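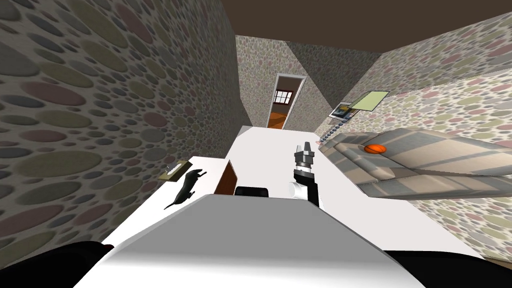
Stop comparing grippers on cubes, Thu Hứa wrote to us after the last gripper roundup. Cubes are what grippers are built for. Try a cat statue. Try a thing with a lid, and put something fragile next to it, and then tell me which one you'd buy.

Fair. So we did it, more or less, over two long days in Sadport with three grippers, one bench and far too much coffee. All of it in simulation — the hardware is expensive, and the Flillau team wouldn't let us near theirs until we had numbers worth showing. These are the notes, tidied up a bit.

The contenders

The Ukach is a plain parallel jaw. Two slim fingers, one motor, open and close. The Shin is also a parallel jaw but with wider pads and a softer closing curve, so it slows down before contact. The Flillau hand is the fancy one, fingers that curl, a lot more joints, a lot more to go wrong.

Cengiz Uysal set up the bench. Ga-eun Yoo wrote the controller and kept it the same for all three, as far as you can keep a controller the same when one of the hands has that many joints. She'd say you can't. We had that argument before lunch on day one and again after.

The rule was 83 attempts per gripper. Same arm, same long white table, same mess of household stuff on it. An attempt counted if the object came up and stayed up while the arm moved back to the start pose. Anything dropped, shoved off the table or launched was a fail. Yes, launched. Simulated contact does strange things when a finger ends up inside a solid object, and the solver's idea of fixing that is to fire the thing across the room.

Approach angles, or where the first morning went

Most of the early fails had nothing to do with the grippers. They were approach problems. The arm would come in over the table at a decent height, drop too early and clip whatever was in front. Clutter makes this so much worse. A thin standing panel is murder, touch it with a knuckle and over it goes, and then your target is underneath it.

Ga-eun added a waypoint above each object and cut the descent speed in half. Slower, obviously. But the clipping mostly went away, and we threw out the morning's runs and started the count over. So the 83 are all from after the fix. If you're setting up a test like this, do the waypoint first. We lost three hours.

Figurines were the other surprise. A long skinny body lying on its side gives a parallel jaw plenty to close on, if you come at it across the middle. Come at it along the length and the fingers straddle the legs, close on almost nothing, and the whole thing pivots out. The Shin's wider pads helped here. The Ukach needed a better angle every time, and when it got one it was fine.

Cameras, briefly

We ran two views. One from up by the robot body, looking down the table, and one close in on the gripper. Body view is good for planning and useless for the last inch, the arm gets in its own way. Close view is the reverse. Great on the fingers, hopeless at telling you what's left or right of them.

So-yul Yook wanted to drop the body view altogether and save the compute. We tried it for 17 attempts, not counted in the totals. The arm got lost, basically. It would find the object, grip it nicely, and then have no clue what it was about to knock over on the way out. Two views stayed.

Geum-ok Geum's advice was to watch the close view at quarter speed before believing any success. Good advice! A grasp can look solid at full speed and be sliding the entire time. We reclassified a few Ukach wins that way and one Shin, and everybody was grumpy about it.

Containers and lids

This was the part Thu was asking for, so it got most of day two. Upright containers, tapered at the base, with other things crowded in close behind. The taper matters more than you'd think. Flat fingers on a sloped wall don't get full contact, and if you grab low the container wants to ride up and out of the jaws. Grab at the rim and you might be holding a lid and nothing else.

Middle height, square on, moderate force. That was the recipe in the end, and it took most of an afternoon to get there. Too much force was worse than too little, the contact went jittery and the container started to buzz in the fingers.

Books right behind the target were a headache too. The planner kept treating book and container as one big object until Cengiz loosened the segmentation, after wich it behaved. 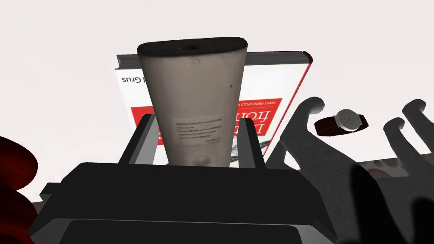

So which one

For a first gripper, the Shin. The slow close forgives a sloppy approach and the wider pads saved us on the figurine over and over. It costs more than the Ukach and it's bulkier, so check your clearances, especialy on a crowded table.

The Ukach is the one Ga-eun would buy. Fast, simple, easy to model, and when it fails you can see why. Give it a good planner and it keeps up.

The Flillau hand we're leaving unranked for now. It picked up things in ways the other two never could, and it also lost more attempts to plain confusion than to bad grip, and that's on our controller at least as much as the hand. Ga-eun wants another crack at it in November with a controller written for it from scratch. Thu, send more objects.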